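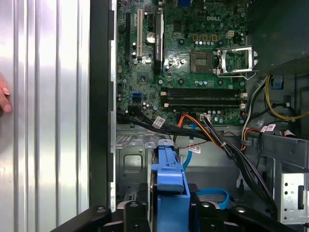

General Discussion > Running a Club > Money and Equipment

Selling off donated office PCs to pay for court time – worth it?

clivell_kev
Our badminton club got offered 15 old desktops by an office that is closing down. They want them gone by the end of January. Hall rental at the rec center went up and we are 500 dollars short for the spring term. One of our members thinks we could clean them up and sell them. I think we'd be stuck with a closet full of computers. Has anybody done this?

mapleshuttle
We did it two years ago. Made 400 dollars over four months, mostly from people who wanted a cheap machine for kids' homework. It took a lot of evenings. If your real problem is hall rental, raise the dues and be done with it.

Fares Rizk
Disagree with raising dues first. We tried that at Rekesbridge and lost the families with two or three juniors, so the total went down. A one-time sale doesn't chase anyone off.

mapleshuttle
How much did you raise them?

Fares Rizk
From 15 a month to 20. Doesn't sound like much, but with three kids it adds up, and the swim club next door was cheaper.

clivell_kev
That's my worry too. We have a lot of juniors.

backhand_lou
Before you say yes, get it in writing that the office is giving them to the club. Also ask who is responsible for wiping the drives. Ours came with the drives still in and we ended up paying a shop to destroy them. That ate most of the profit.
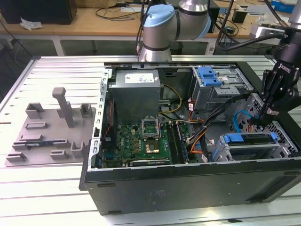 Rekesbridge Badminton Club – Equipment and Fundraising Team

Fares Rizk
Posting from the team account so the others can see this thread. What we do with towers: open every one before you accept it. If the CPU socket is empty, don't count it as a working computer. Put it in the parts pile and move on. Ask the donor for a list with the model and whether it powers on. Virent Recycling takes our leftovers and doesn't charge if we bring them in ourselves.

mapleshuttle
Virent charged us for monitors.

Fares Rizk
Monitors yes, towers no. At least at the location we use.

net_cord
I'd skip the whole thing. Run a doubles tournament instead. We charged 20 a pair, used the Sopacua hall for a day, and cleared 200 after shuttles and the hall fee. People had fun and we got three new members out of it. You won't get new members from selling computers.

backhand_lou
A tournament is also a lot of evenings. Draws, reminders, finding somebody to run the desk, people dropping out at 9 pm the night before.

net_cord
Sure, but those are evenings spent on badminton.

clivell_kev
Fair point. Could we do both? Take only the computers that work and run a small tournament in the spring?

mapleshuttle
You can. Just don't give both jobs to the same person. That's how we lost our last secretary.

clivell_kev
OK. I'll ask the office for the list and about the drives, and bring the tournament up at the next club night. What shuttles did you use, net_cord? Feather or plastic?

net_cord
Plastic for the group games, feather from the semifinals on. Buy one more tube than you think you need.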